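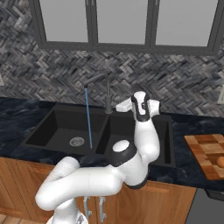 Week 2 Handout: Teaching an Arm by Showing It

Natalina Lo Presti
Lab section, Geltbridge room

Welcome back, everyone. Last week was mostly vocabulary and a lot of me waving my own arm at the board, so thank you for your patience. This week we start giving demonstrations, and we'll do it in the simulated kitchen, at the sink, before any of you put a hand on the real arm. Please read the whole handout before your lab slot. It's a bit long, I know, but the people who read it last term had a much nicer afternoon than the people who didn't.

1. What we mean by a demonstration

A demonstration is one complete run of a task, recorded from start to finish, with a person making the decisions. The computer stores what the arm's joints were doing, what the gripper was doing, and what the cameras saw, all lined up in time. Later on we hand a pile of these recordings to a learning program and ask it to find a rule: when things look like this, move like that.

I want you to keep that rule in mind the whole time you're driving. The program has no idea what you intended. If you stopped in the middle of a run to scratch your nose, it has a recording of an arm stopping, and it will treat the stop as part of the job. (We had a policy two years ago that paused beautifully before every grasp. It had learned the pause from a student who was checking her notes!)

2. Two ways to show it

By hand. This is also called kinesthetic teaching, and you'll see that name in the reading. You put the real arm into its soft mode, take hold of it, and walk it through the motion. It feels natural very quickly, and you can tell right away when a joint is near its limit because it pushes back at you. The trouble is that you are standing there too. Your hands and sleeves end up in the camera recordings, and when the arm runs alone later, the view it gets is one it never saw in training.

By remote control. You stand or sit away from the arm and drive it with the handheld controller. The camera recordings stay clean, and the same setup works for the simulated arm and the real one. What you lose is touch. You can't feel the rim of a sink through a controller, so your eyes have to do that work, and almost everyone is slower at first. That's fine. Slow and steady gives us good data.

We'll use remote control for the sink tasks and come back to teaching by hand in the next unit, when we wipe the table.

3. Looking at the sink before you drive

Spend a minute with the picture at the top of the handout. The arm comes up from the bottom of the view, bends at the elbow, runs across to the right, and then the forearm stands upright so that the wrist and gripper are over the right basin. The water is running from the faucet into the left basin.

Now think about what that pose gives you and what it takes away. The gripper is on one side and the water is on the other. To bring a held cup under the stream you have to travel left, past the faucet and over the raised divider, and the faucet stands at the back between the basins, just where a careless wrist would like to go. Notice too that the forearm hides part of the right basin from this view. If you plan to pick something up from in there, you'll need the wrist camera, or you'll need to shift the arm over for a look before you go down.

Then there's the long horizontal link. New drivers watch the gripper and forget that the rest of the arm is moving along with it. I did exactly this for my whole first month. Before each run, glance at the elbow, then at the long link, then at the gripper, and after a while it'll become a habit, like checking your mirrors.

4. The task for this week

The task is called rinse and return. The cup starts in the right basin. You pick it up, carry it over the divider, hold it under the water, tip it out, and set it down on the cutting board to the right of the sink. The simulator places the cup for you when you press Reset, in a slightly different spot each time.

Each pair will record 12 good runs. Together with what the earlier sections collected, that should bring the class set to 100, and 100 is the number we need for the training exercise. Please don't stay late making extras. Tired runs are seldom our best ones, and I would much rather you went and had supper.

5. How to record a run

Log in at the Nestance station with your pair's name, and open the scene called Mulcahy Kitchen.

Press Reset and wait for everything to stop moving. The cup sometimes settles for a moment after it appears.

Rest your elbows on something. I mean this quite seriously. A supported arm makes a smoother path than a floating one, and smoothness shows up plainly in the plots.

Press Record, then start moving promptly. A long wait at the beginning teaches waiting.

Lift straight up until the cup is well clear of the divider, and only then go sideways. Cutting the corner is the most common cause of a bump.

Approach the stream from the front, with the cup upright. Keep the wrist well away from the faucet column and its spout.

Hold the cup under the water for a slow count of 2, tip it out over the left basin, and bring it upright again.

Carry it to the cutting board at the same safe height. You'll be crossing the whole width of the sink, so take your time. Check what else is on the board and leave yourself room.

Lower, open the gripper, back away, and press Stop once the gripper is clear.

Say out loud to your partner whether it was a keeper. Your partner writes it on the run sheet.

6. Keepers and non-keepers

A keeper doesn't have to be pretty. A run where you came in a little crooked, saw it, and corrected yourself is a lovely thing to have — the program gets to see what recovering looks like, and it will surely need to recover from something. Please keep those.

Throw a run away if the cup fell and you gave up, if the arm hit the faucet or the counter, if you paused to talk, or if you pressed Stop before letting go. Mark it with a D on the sheet and leave the file where it is. I like to look at the discarded ones as well, and I promise I'm looking at them kindly.

One more request, and it's a big one. Agree with your partner on a style before you begin. If one of you always tips the cup toward the divider and the other always tips it away, the program may try to split the difference and hardly tip it at all. Some variety in where you start and how fast you go is welcome. Variety in the plan itself gives us headaches with a set this small.

7. What the simulator won't teach you

The simulated water is fairly simple. It falls where it should and it looks right, but it won't push on the cup the way water from a tap does, and a full cup in our simulator weighs the same as an empty one. Contact is also more forgiving than you'll find it in the lab. A gripper that closes a little off center in simulation usually gets away with it, while on the real arm the cup will twist.

So when we move over, don't be discouraged if your first real runs look worse than your simulated ones. Everyone's do, mine included. The planning carries over very well, though: lift before you travel, mind the long link, come to the faucet from the front. You'll be glad you practiced those where a mistake costs you only a press of Reset.

8. Reading and questions to bring

Please read the Endness lab guide, the chapter on remote driving, and skim the one on teaching by hand. Come with a few lines written on each of these. They won't be graded, but we'll talk them through together.

Where in rinse and return would touch have helped you most, and what did you look at in its place?

Suppose the faucet were moved to the far left of the sink. Which of your recordings would still be useful, and for which part of the task?

Watch your partner's first run and last run side by side. What changed, and would you want the program to learn from both?

Run sheets go in the tray by the door. If the controller loses its connection in the middle of a run, let go of everything, count to five, and press Reset. If it happens again, come and find me. I'm next door until 5:00, usually with the kettle on.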